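4.2. Preparing and laying out the stems

In the workshops we studied, the making of an artificial bouquet does not start with the vase or the ribbon. It starts with the table. Before any flower is joined to another, the worker takes the stems out of the box, opens the petals with the fingers and puts the flowers down side by side. We call this step the lay-out. It is short in time, and in the written instructions of the two suppliers, Cocco and Plurninard, it takes only one line. However, when we compared the records of the finished bouquets, the lay-out explained a good part of the difference between the tables.

The material of this section comes from the Takness workshop and from the small studio of Netis, where the same order was prepared in parallel during May. The order was for 400 table bouquets for hotel dining rooms. Of these, 374 were accepted at the first check and the rest went back to the table to be arranged again. The most frequent remark on the return slips was that the bouquet "looks to one side", which means that the large flowers were all collected in one half of it and the other half was filled with leaves only.

Hydrangea and rose are a difficult pair for this reason. The artificial hydrangea has a wide head, made of many small petals, and it covers what stands next to it. The rose is smaller and closed, and its color is usually stronger. If the two kinds are taken from separate boxes, one after the other, the worker tends to finish the hydrangeas first and then push the roses in where some space is left. The roses sit then too low, and from the other side of the dining table they cannot be seen. When both kinds are already lying on the table before the work begins, this mistake is less common. The worker can see how many wide heads there are and can decide where the red color should come.

Three ways of laying out were observed. In the first one, the flowers are sorted by kind into piles. It is quick, but the heads press on each other and the petals of the hydrangea need to be opened again. In the second one, the flowers are placed in a circle with the heads outside. Some experienced workers like this form, since it looks similar to the final bouquet, but it needs a lot of table and the stems cross in the middle, where they catch on each other when one of them is lifted. The third one is the loose row, with the heads on the far side of the table and the stems toward the worker. The hand goes then to the stem and does not touch the petals. The row does not need to be straight. A head which lies a little higher than its neighbor is even easier to take, as long as its stem can be found.

The finding of the stem was the main problem in the row as well. Hydrangea heads are so wide that the stem of one flower often passes under the head of the next, and the worker must guess to which flower a visible end belongs. At the Takness tables we asked the workers to leave a free space of one hand between the heads, but after a short time they returned to their own distance, which was smaller.

Figure 2. Lay-out of one set on a white table: four light blue hydrangeas and two red roses in a loose row, with loose green leaves and two plastic trays.

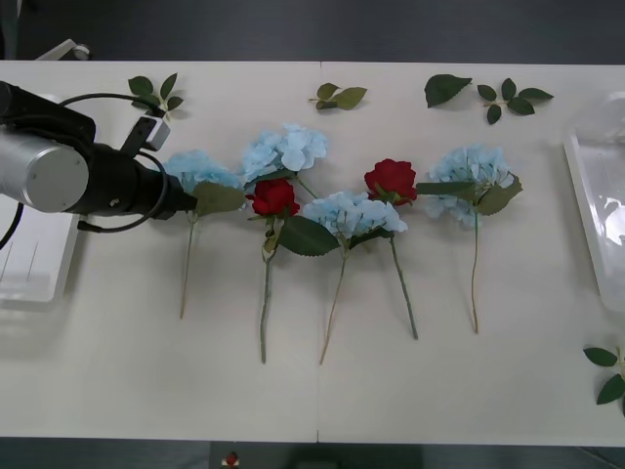
A second question is what to do with the leaves. Artificial leaves come off easily when the stems are pulled out of the box, and both suppliers also deliver extra ones in a bag. Most workers put them aside and think about them only at the end. In the returned bouquets, the leaves were often used for closing a hole, and for this purpose they were pushed in flat, with the back side up. We recommend to keep them at the borders of the table, where they remain visible but do not lie under the stems. A white surface helps here, because a green leaf on it is noticed at once, while on the brown paper used earlier at Netis many leaves were swept away together with the wrapping.

The number of stems in one set should also stay small. Our workers were comfortable with up to 7 stems on the table at the same time. With more, the row became two rows, and the back row had to be reached over the front one, so that the sleeves touched the petals. If a larger bouquet is ordered, it is better to lay out a first set, bind it lightly, and then lay out the next.

The effect of the lay-out on the binding itself, and especially on the height of the roses, is treated in Section 4.3.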